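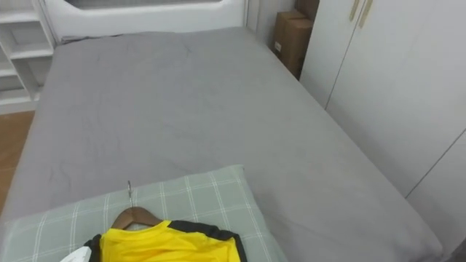

Duson Bus Terminal - Frequently Asked Questions

Tickets, timings, luggage, parking, the overnight coach. If its not on this page try the help desk, open 6 am till the last coach leaves.

Where is the terminal?
East side of Duson, next to the old grain market. Main entrance is on Market Road. The gate on the canal side is for coaches only, please don't walk through it.

Which routes leave from here?
Besnard (express and stopping), Tasavlow (overnight), and the local loop through the villages. The Besnard express does not stop at the villages. People ask every day.

Who runs the coaches?
Drutumex Coachways runs the express and the overnight. The local loop is run by the district. Separate tickets, separate counters. A Drutumex ticket is no good on the loop.

How do I buy a ticket?
Counter or phone. Counter takes cash and cards. Phone bookings have to be paid for at the counter one hour before departure or the seat goes back on sale. No tickets from the driver, except on the local loop.

How much is the fare to Tasavlow?
179 one way, any seat. Return is simply two singles, no discount. Children under 3 travel free on a lap. Children under 12 pay half but need their own seat.

Can I change my ticket?
Yes, once, up to 6 hours before departure. Bring the paper ticket. After that it's treated as a missed coach, see below.

I missed my coach. Now what?
Express - you can go standby on the next one the same day, same ticket. Overnight - no standby, you need to buy again. Sorry.

Do I get a refund if the coach is cancelled?
Full refund at the counter, same day if you paid cash. Cards take longer, depends on your bank.

How do I know which bay?
Look at the board by the ticket hall. Bay 3 is nearly always Besnard, but check, it moves when the yard is busy. Announcements are made too but hard to hear over the engines. 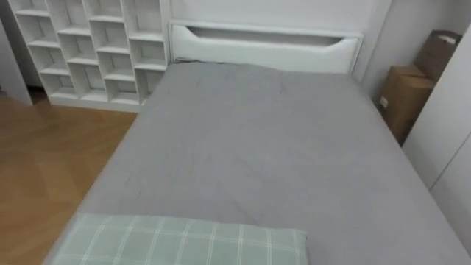
OVERNIGHT AND EARLY DEPARTURES

What time does the overnight leave?
9:40 pm. Boarding opens twenty minutes before. Arrives Tasavlow early morning, exact time depends on the pass road.

Can I wait inside the terminal all night?
No. Waiting hall shuts after the last departure and opens again at 5 am. If you have an early coach, book a room in town beforehand. The terminal doesn't take room bookings and the desk can't recomend one place over another.

Does the overnight stop for food?
One stop, thirty minutes, at the halfway services. Driver counts heads before leaving but do watch the time yourself.

Is there a toilet on board?
On the overnight, yes. On the express, no.

LUGGAGE AND PARKING

How many bags can I take?
Two in the hold, one small one with you. Extra bags are charged at the counter, not at the coach door. Bikes only if there's room - ask first, and take the front wheel off.

Is there left luggage?
Yes, next to the parcel office. Closes at 8 pm sharp. Anything not picked up stays locked in untill morning.

I left something on the coach
Lost property is the parcel office as well. Have your ticket and seat number ready. Items are kept until the end of the following month.

Can I park?
Short stay only at the front. Long stay is the fenced lot behind the market, pay at the hut.

TIMETABLE CHANGES

When does the winter timetable start?
October. First express moves to 6:30 am and the late loop stops running. New sheets are put up by the ticket hall a week before.

Who do I complain to?
Station manager, Hjalti Ragnarsson. Write it down and hand it in at the desk, with route and departure time. Complaints about the loop go to the district office.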